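Got Vikas Pathak on the phone at 7 in the morning, his time to talk before the kids get up. He and Pramila Saxena run Wivell, a small outfit that sells printed lesson packs to home school families. Pramila joined a bit later, with toast.

Started with how it began. A kitchen table, apparently. Pramila was teaching her oldest fractions and hated every workbook she bought. "Too much color, too many cartoon owls," she says. "She'd count the owls and forget the problem." So she drew her own pages by hand. A neighbor wanted copies, then the neighbor's sister did.

Vikas was working in print sales back then. "I told her, stop using the library copier. Let me get a quote." The first run was 1000 packs. Way too many. They sat in his hallway through December and into spring.

"We were walking sideways to get to the bathroom," he says.

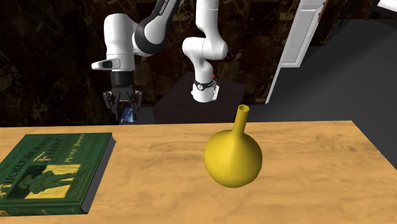
A robot arm over a light wood table, computer rendering.

What changed? Word of mouth, mostly. A co-op mom named Babita Bhardwaj took a box to a used curriculum sale and came back with it empty and a list of people wanting more. She now writes the teacher notes. Pramila calls her the toughest editor she's had. "She sends pages back with one word on them. Usually it's 'why.'"

There are 29 packs in the catalog right now. Math through long division, spelling, a handwriting set, a US rivers pack that Vikas is very proud of and which sells badly. I asked about the rivers. He talked about the rivers for a good while.

Short version: kids trace each river from the source down, name the towns, then draw it again the next week with the page closed. "My son did the Ohio from memory on a restaurant napkin. The waitress kept it."

On price. The packs aren't cheap and people say so in the reviews. Pramila doesn't duck it. "Paper costs what it costs. We let you copy pages for your own children, all of them, forever. If you have four kids, you buy one pack." She'd rather parents buy a single subject and see if it fits before spending on the rest. Used packs get passed along too and that's fine with her, she says, as long as nobody's scanning them and selling the files.

That happened once, with the spelling set. They wrote to the seller and it came down in a day. "She said she was sorry. She ordered the math after that," Vikas says, laughing.

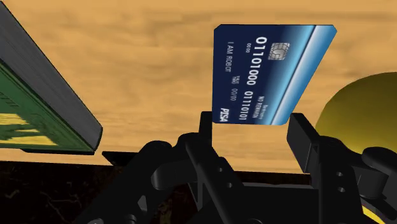

Credit card with binary numbers, computer rendering.

I wanted to know what they tell a parent in the first year, the ones who write in at midnight in a panic. Pramila answers most of those herself.

"I ask what time they start. It's always something like eight sharp, with a bell. I say try ten. Try the couch." She had a bell herself, the first year. It lasted until the dog learned to bark at it.

And math tears? "Close the book. Go do laundry. Come back to the easy page, the one from last month." She puts an easy page every so often in each pack on purpose. Some parents complain that it's repeated work. It is repeated work, she says.

Vikas thinks more about the parent side. The answer keys used to be in back and now they're seperate, stapled, so you can hold the key in one hand while you stir a pot. His idea, he wants that noted. Noted.

Next up is a reading pack called Lestus, for kids who can sound out words but don't want to. Short chapters, one long story, a goat in it. Babita has the draft and has sent back the first half twice. Testing with a handful of families at the Dhillon co-op, where Sarita Malhotra runs the reading table. Her early word was that the boys liked the goat and the girls wanted it to be a better goat. Pramila is rewriting teh goat.

No app, before you ask. I did ask. "People want an app," Vikas says. "I understand. I have a phone too." Pramila, from across the room: "No app."

Then somebody small came downstairs wanting cereal and he had to go.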